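Hats, Stands and Storage: Your Questions Answered

We get a lot of letters and emails about hat care at Clovura, and the same handful of worries come up again and again, so Skye Galbraith and I sat down with a big pot of tea and went through them all. If yours isn't here, do write to us — we read everything, even if it takes us a few days to get back to you!

Do I really need a stand for a bucket hat?

Need is a strong word, and plenty of people keep theirs on a hook for years and are perfectly happy. But a soft hat takes on the shape of wherever it spends its time, and if that's the bottom of a tote bag under your gym shoes, you'll see it in the brim. A simple wire stand gives the crown something rounded to sit over and lets the brim hang the way it wants to. It doesn't have to be fancy. The kind we like best has a domed top, a stem and a ring at the bottom, and it weighs so little that you can move it from dresser to closet shelf with one finger. 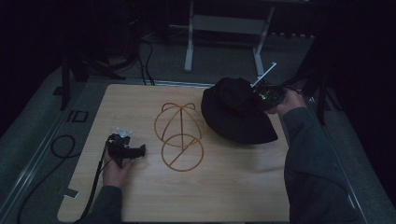
Tan wire stand with a domed top and ring base, and a black bucket hat beside it.

How do I put the hat on the stand without stretching it?

Open the hat up first. Hold it by the crown, give the inside a gentle push with your knuckles so there are no folds left, and then lower it straight down over the dome. Turn it a little until the seams sit evenly. If you find yourself tugging, stop, because the stand is too wide for that hat, and a folded dish towel inside the crown on a flat shelf will serve you better.

My hat wobbles. Is something wrong with the stand?

Probably not! Wire bends in the mail and it bends when people lean on it. Set the stand on a hard, level surface, such as a tabletop or a board, and look at the bottom ring from the side. You can usually ease it flat again by hand. Thick carpet will make even a good stand tippy, so slip a board underneath.

Why does my brim have all those rows of stitching?

Those rows are there to give the brim some body. A single layer of cloth would flop into your eyes, so the layers are sewn together round and round, and the closer the rows, the firmer the brim feels. It also means that dust loves to settle in the grooves. Brush along the rows with a soft clothes brush, following the curve, and then once around the outer edge. 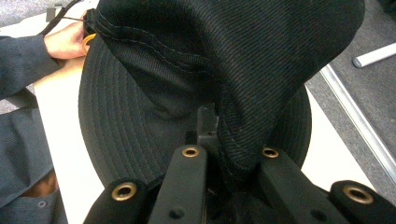

Close rows of stitching around the brim, with a fine diagonal twill on the crown.

What about lint on black fabric?

Oh, we sympathize. Sorcha Cowie on our repairs bench has a black twill hat and a white cat. She uses a barely damp sponge and strokes in one direction only, starting at the top of the crown. Sticky rollers are fine for a quick fix on your way out the door, but go lightly around the seams, where they can lift loose threads.

Can I fold it for travel?

Yes, for a short while. Push the crown in, fold the brim loosely over it and lay the hat on top of your clothes as the last thing in the suitcase. Take it out as soon as you arrive and let it rest overnight on a stand or over an upturned bowl.

The brim has a crease that won't come out. Help!

Check the care label before anything else. If the fabric allows steam, hold the brim a good hand's width from a kettle or steamer for 30 seconds, smooth it with your fingers (careful, steam burns are nasty) and leave it on the stand until it's completely dry. A stubborn crease may need a second go the next day.

Do you sell the stands on their own?

We do, and you're welcome to order just one. Send us a note with the size of your hat and Ross Munro will tell you whether our regular stand will suit it.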